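The Case Against the Juice Groove

By Agnes Rustad

The juice groove is the most common feature on the modern cutting board and the least examined. It is sold as a safety device for the counter. I think it is mostly a loss of working area, and that most households would be better served by a flat board and a separate tray for the few jobs that produce liquid.

Start with the arithmetic. The board I use most has a face of 1562 square centimeters, measured to the outside edge. Inside the groove there are far fewer. The channel itself takes up a narrow band, but the rim outside the channel is also unusable, as a knife that crosses the groove loses contact with the wood halfway through the stroke. Chopped parsley falls in and stays there. So does minced garlic, and a bench scraper with a straight edge will pass over both without touching them.

The defense of the groove is that it holds runoff. A channel of ordinary depth does hold some, provided the board sits level and nobody moves it. Carrying the board to the sink is the moment when the liquid is most likely to leave, and the groove has no lip to stop it. A roast that has been rested properly gives up little. A roast that has not been rested will overrun any groove I have used, including the deep one on the Drelero board I owned for 2 years and gave away.

Placement makes the matter worse. In most kitchens the board shares its stretch of counter with at least one heated appliance, because that is where the outlets are. The groove then becomes the side of the board nearest the metal, and the cook works from the middle and pushes food away from the heat, toward whichever side has room.
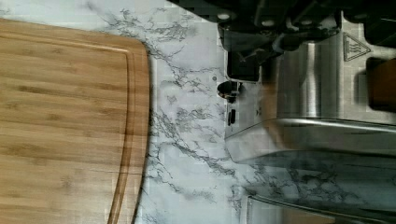
Huia Nepia objects that I am judging a carving board by the standards of a chopping board. Tomatoes, she writes, are the real test, along with melon and citrus, and anyone who has wiped tomato water out from under a toaster or a kettle base will accept a smaller work surface in exchange. She also points out that a grooved board has two faces, and that the other one is usually flat.

The second point is the stronger one. A board that is grooved on one side and plain on the other answers most of what I have said, so long as it has no feet and both sides are kept clean. Many boards fail the first condition. Mine is used grooved side up out of habit, and I suspect that is the general case.

On tomatoes I give less ground. A tomato cut with a sharp knife on a flat board leaves a puddle that a folded towel will take up in one pass. The same puddle in a groove has to be chased around the corners, where the cloth does not reach. Bamboo needs to be dried promptly in any event, and a channel is the last part of it to dry.

My recommendation is narrow. Buy the board flat, or reversible without feet. Keep a rimmed sheet pan under the counter and set the board inside it for roasts and melons. The pan contains more liquid than any groove, and it can be carried to the sink level, with both hands on the rim.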